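Brakness
Bend allowance and flat pattern tables for small sheet metal shops

Version 2, March 2019

What this is

Brakness is a set of plain text tables and one small command line program. Together they give the flat length of a bent part before it goes to the shear. You enter the material, the thickness, the punch radius, the die opening and the bend angles, and the program returns the flat length and the bend line positions.

The tables come from test strips bent at the Sepúlveda shop and measured by hand. They are not copied from a handbook. If you already have bend deductions that work on your own brake, keep using them. Your tooling and our tooling will not agree to the last few thousandths.

The program was written by Graham Catterall. Trinidad Daza did most of the bending and all of the measuring, and she wrote the notes on grain direction further down.

What is in the package

tables/steel.csv
Cold rolled and galvanized steel, 10 gauge through 24 gauge.

tables/aluminum.csv
Soft and half hard aluminum sheet. The harder tempers were left out. Too many of those strips cracked on the tight radius and the remaining measurements were thin.

tables/stainless.csv
Type 304 only, 14 gauge through 22 gauge.

tables/strips.csv
Every individual strip, one per row, 3313 rows. The three tables above are made from this file.

brakness.py
The calculator. It needs Python 3.5 or later and nothing else.

tooling.txt
A list of the punches and dies used, with the measured nose radius of each punch.

Columns in strips.csv

strip_id
The number scribed on the strip. Numbers are not continuous. Strips that slipped in the brake were thrown out and their numbers were not used again.

material
steel_cr, steel_galv, alum_soft, alum_half or ss304.

gauge
Nominal gauge as ordered. Remember that steel, stainless and aluminum do not share one gauge chart. 16 gauge steel and 16 gauge aluminum are different thicknesses, and this catches people every year.

thickness
Measured with a micrometer at the middle of the strip, in inches. The calculator uses this column and ignores the gauge.

flat_length
Length before bending, in inches.

leg_a, leg_b
Outside length of each leg after bending, in inches, taken to the theoretical sharp corner.

angle
Bend angle in degrees, measured after the strip was out of the brake. A flat strip is 0 and a square corner is 90.

punch_radius
From tooling.txt, measured and not nominal.

die_opening
Width of the V in inches. For strips bent on the finger brake this is blank.

machine
press or finger. There is no separate column for the operator.

grain
with, across or unknown. See the section on grain direction.

remark
Free text. Usually empty. Some remarks are in Spanish and have been left that way.

Running the calculator

Open a command window in the folder where you unpacked the files and type:

python brakness.py --material steel_cr --thickness 0.060 --radius 0.062 --die 0.500 --legs 1.5 4 1.5 --angles 90 90

Give one more leg than you have angles. Legs are outside dimensions. If your drawing shows inside dimensions, add the --inside flag and the program will convert them first.

The output lists the flat length, then each bend line measured from the left end of the blank. All lengths are in inches. Adding --mm switches both input and output to millimeters. It does not let you mix the two.

If the thickness and radius you enter fall between rows in the table, the program interpolates. If they fall outside the table it stops with a message and gives no answer. Earlier copies guessed in that case, and a batch of 30 electrical box covers came out short. The guess has been removed.

How the strips were made

Strips were sheared 2 inches wide from full sheets, deburred with a file on both long edges, numbered with a scriber and measured. Bends were made at the center of the strip. Press brake strips were air bent. We did no bottoming or coining, and the tables should not be used for either.

On the finger brake the clamping pressure was set once for each thickness and left alone. The setback of the nose bar was one material thickness for steel up to 16 gauge and two thicknesses for anything heavier. If you run a different setback, your inside radius will be different and these numbers will be off.

Legs were measured on a surface plate against an angle block with a height gauge. Angles were taken with a bevel protractor. Each strip was measured once. A second reading was taken on 680 strips to see how far two readings drift apart, and those readings are in the remark column with the word "repeat" in front.

Springback

The angle column is the finished angle, after springback. The program does not tell you how far to overbend. Set your stop with a scrap piece from the same sheet. Stainless needs the most overbend and soft aluminum the least, and a new bundle from the same supplier can be different from the last one.

Grain direction

Notes by Trinidad Daza.

Rolled sheet has a direction. You can usually see it as fine straight lines running the long way of the sheet. Once the blank is sheared and turned around a few times on the bench it is easy to lose track, so put an arrow on every blank with a marker before it leaves the shear.

Bending across the grain is safer. The fold line runs at a right angle to the rolling lines and the outside of the bend is less likely to crack. Bending with the grain takes a little less force, but on half hard aluminum you may see small cracks along the outside of the corner. If a part has bends in both directions, lay it out at 45 degrees to the grain when the sheet is big enough.

In our strips the direction made very little difference to the flat length. It made a clear difference to cracking. A strip marked "crack" in the remark column was still measured and is still in strips.csv, but it was not used for the tables.

Where the sheet had a brushed or coated finish and the rolling lines could not be seen, grain is marked unknown. Please do not guess if you send us strips of your own.

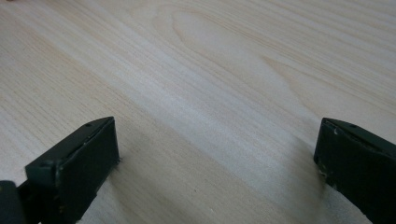

Known problems

The galvanized rows do not separate the coating from the base metal. Thickness was measured over the zinc. For normal ductwork and brackets this is close enough.

Hems are not covered. The calculator will accept an angle over 135 degrees, but there are few strips behind it and the program prints a warning. For a closed hem, bend a test piece.

Step bends and offsets closer together than half the die opening will give a wrong flat length. The second bend disturbs the first. The program does not check for this.

The --inside flag is wrong for acute bends in the stainless table. A fix is planned for the June release. Until then, use outside dimensions.

Two punches in tooling.txt show the same number, 7. The one with the larger radius is the gooseneck from Elodent. The other is the straight punch that came with the press brake.

Using the tables in other programs

The CSV files use a comma between fields and a period for the decimal point. The first row holds the column names. Some spreadsheet programs set to a European language will read the decimals as dates. Import the columns as text and convert them afterward.

An import script for the Nostance nesting program was sent in by a user and is kept in the extras folder. We do not use Nostance ourselves and cannot answer questions on it.

Sending corrections

If you find a row that looks wrong, send the strip_id and say what you expected. The strips are kept in numbered boxes and can be measured again. If you have bent your own strips and want them added, use the same columns and include the measured nose radius of your punch. Rows with only a nominal radius will not be added.

Please do not send finished part dimensions from a drawing. They have already been rounded, and we can't work back to the bend from them.

License and responsibility

The tables and the program may be used, copied and changed by anyone, in a shop or at home, paid or unpaid. Keep the names of the authors in the file header if you pass them on.

There is no warranty. Cut and bend one part and measure it before you shear the rest of the sheet.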